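Nestix: a little list of wooden toy and puzzle makers

Hi! Nestix is a plain CSV file I put together in July while hunting for puzzles and shape sets for my niece. I kept losing browser tabs, so I started writing things down, and then (as happens) the list got a bit out of hand. It now has 238 rows, one per product, and I figured somebody else might want it.

What's in the file

Each row has the product name, the maker, the age on the box, the material, and the price I saw when I looked. Prices are in US dollars, before shipping. I've got 148 rows with a full set of measurements, and the rest have blanks where the shop page didn't say. Please don't read a blank as a zero!

The "maker" column is the one I fussed over most. Hedlow and Tustis both sell under shop names too, so I merged those into one spelling each. Tarawneh is listed as is.

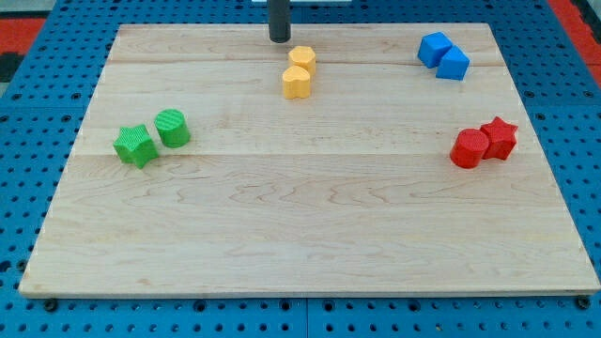 Colored plastic shapes on a light wooden board, two of each color.

The "material" column says wood, plastic or mixed. A set goes under mixed if the board is one thing and the pieces are another, even when the shop calls the whole lot wooden (they love doing that). I went back and forth on cork and ended up filing it with wood.

Known problems

There are 3 rows with no age at all, and 2 that are probably the same puzzle in different boxes. I left them in. Commas inside product names are quoted, so most spreadsheet programs should cope fine.

Using it

Take it, change it, share it, whatever you like. If you spot a wrong price, open an issue and paste the link to the shop page.

Last updated 17 Aug 2021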